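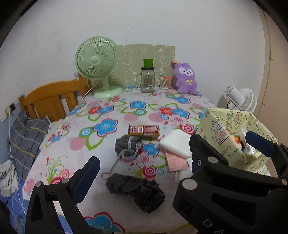 The floral fitted sheet on the bed, with the mint-green fan up by the wall.

Noiphan Floral Fitted Sheet
Sold by Zusolow, Sindville

I've had this print in the shop since January and I still get asked about it more than anything else on the bedding shelf, so it finally gets its own page. It's a white fitted sheet with big blue, red and pink flowers, pink circles and leafy green outlines all over. Loud? Yes! I love it. My own bed is also where I sort my bag, park the fans and dump whatever came out of my pockets (umbrella, drawstring pouch, snack box, you name it), and a busy print takes all that a lot better than the plain white one I had before.

What you get
One fitted sheet with elastic all the way around. Pillowcases are sold separately, and the matching ones are out of stock until Usa Wannasri sends the next batch. She does all the sewing, and she won't be hurried, so please don't write to me asking for a date - I don't have one.

Sizes
Twin, full and queen. The pocket is 10 inches deep. If you have a pillow-top, measure it first, from the bottom seam up to the highest part. An 8 inch mattress fits with plenty to tuck under. I wouldn't try it on anything thicker than the pocket, the corners just ride up overnight and you'll be cross with me.

Washing
Cool wash, inside out, with other colors the first 2 times. I tumble mine on low and pull it out while it's a tiny bit damp, then it goes straight back on the bed. No bleach, please, the reds won't like it.

Fastden corner clips
These clip under the mattress and pull the corners down tight. You don't need them with the full or the queen, but the twin is cut a bit roomy and a bed that gets sat on all day does better with them. Pack of 8, sold next to the sheets.

Ordering
We made 500 in this print and the queen is going fastest. Pick up at the Sindville shop or have it mailed, same price for the sheet either way, postage on top. Returns are fine if it's unwashed and still has the paper band on.

Questions go to me, Jessie Menzies, at the counter or through the contact form. Tell me your mattress depth when you write and I'll get back to you quicker.

Page updated March 2022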